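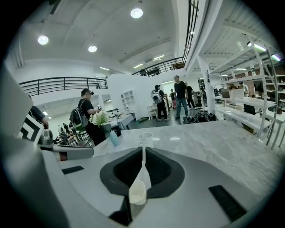
Ticket: Hot water unit, error 48 and short cycling
Opened by: Nazma Sultana
Status: Reopened
Logged: 2023-10-20

Nazma Sultana
The Zirix in the share house kitchen is throwing error 48 again. Water runs warm for a bit, goes cold, then the display resets by itself. The July visit was meant to fix this. I was charged for a new flow sensor and I'd like to know whether one was fitted.

Chih-ming Chow (support)
Sorry to hear that. Error 48 is usually low flow. Please clean the inlet filter and descale the unit, then turn it off at the wall for 2 minutes.

Nazma Sultana
Done, same as last time. The filter was clean. I have trouble believing in scale when the unit was descaled in July and we're on tank water. Is there a reason it's always scale?

Chih-ming Chow (support)
It's the most common cause. Could you send the cycle count from the service menu?

Nazma Sultana
2,725. The July invoice says it was reset to zero. My housemate Ariel kept the meter readings and there is no way we got through that many since. So either the reset didn't happen or the counter is rubbish.

Dela Mensah (technical)
Taking this over from Chih-ming. A reset only happens if the board is told a sensor has been changed. Can you read me the label on the sensor, left of the gas valve? Leave the cover screws alone, it's visible through the slot.

Nazma Sultana
Faded, but it starts with 800. The invoice lists a Cernen part with a different number.

Dela Mensah (technical)
The 800 series is the original. I can't say from here why the invoice shows otherwise. I've asked for the job sheet and booked Nimal Sarkar to fit the Cernen sensor at no charge.

Nazma Sultana
Fine, but I want the old one handed to me, and the July charge looked at separately. I'm not closing this because someone says it's fixed. It stays open until we've had a fortnight without a 48.

Dela Mensah (technical)
Noted on the job. Ticket left open, billing query raised.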